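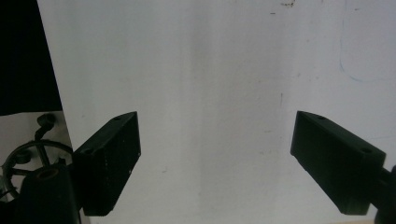
Put the Dates Back in the Death Notice

By Kerttu Keskinen
Friday, September 28, 2018

A death notice is a record. It is read once by the people who knew the deceased, and then for decades by people who did not: relatives two generations removed, clerks closing out a pension, local historians trying to work out which of two men with the same name ran the feed store. The second group is larger than the first, and the current fashion in notices serves it badly.

I have indexed death notices for the Lumstead and Orkelbridge papers for most of my working life. The index is a plain table. Each row has a full name, maiden name if any, date of birth, place of birth, parents, spouse, date of death, place of death, and place of burial. An older notice fills nearly every column. A recent one often fills three.

Last April I went through one full year of printed and online notices for the two towns, 596 in all. Of these, 38 gave no date of death. They said the person had passed "on Tuesday" or "last weekend," or "peacefully, at home," with no day attached. A reader holding the newspaper can work out the date. A reader holding a clipping, or a copy saved from a funeral home page after the page itself is gone, cannot. Many more left out the birthplace, and the names of the parents have become rare enough that I note it when I find them.

For comparison I used an earlier run of 1,188 notices from the same two towns. Only 3 lacked a date of death, and in two of those the line was lost to a fold in the paper. Nobody writing the earlier notices was a better writer. They were filling in a form, usually one supplied by the undertaker, and the form asked.

The usual explanation is cost. Newspapers charge by the line, and families cut. I accept this for print. It does not account for the online notices, where there is no line charge and the text is often four times as long. The extra length goes to character. We learn that the deceased loved sunsets, lit up every room, and never met a stranger. I do not doubt it. But those phrases appear in so many notices that they do not separate one person from another, and a birthplace does.

A second explanation is fraud. Families are told to leave out the full birth date and the mother's maiden name, as both are used to confirm identity. This concern is reasonable and I do not dismiss it. The remedy is to give the year of birth, the town, and the parents' given names, and to report the death promptly to the banks and credit bureaus. Leaving out the date of death protects no one.

The third explanation is the one I hear most from families, which is that facts seem cold. Here I disagree outright. Consider two sentences. "She was a devoted mother who cherished her family." "She was born in Clernier, the fifth child of Otto and Marie Vainio, and kept the books at the grain elevator until it closed." The second tells me where she came from, how full the house was, and what she did all day. I would know her from it. I could also find her in a census.

The same applies to survivors. "Survived by many loving nieces and nephews" is a courtesy to whoever had to draw up the list and worried about missing someone. It is of no use to the niece's grandchildren. If the list is too long, name the siblings and children in full, with towns, and let the rest stand as a number. Married daughters should be given with both surnames. Sons-in-law named only in parentheses beside a first name cause more trouble in my index than any other habit.

What I would ask of funeral directors is modest. Print the form again. Put the fixed items at the top: full name, nickname, year and place of birth, parents, spouse and year of marriage, work, date and place of death, burial. Have the family fill those in before they start on the paragraph about fishing. The paragraph about fishing can then be as long as they like, and I hope it names the lake.

Families who have already published a thin notice can still fix it. Most online pages can be edited on request, and both papers accept a corrected notice. The Lumstead library also keeps a folder for additions. A single typed sheet with the full name and dates is enough, signed by whoever supplied the information.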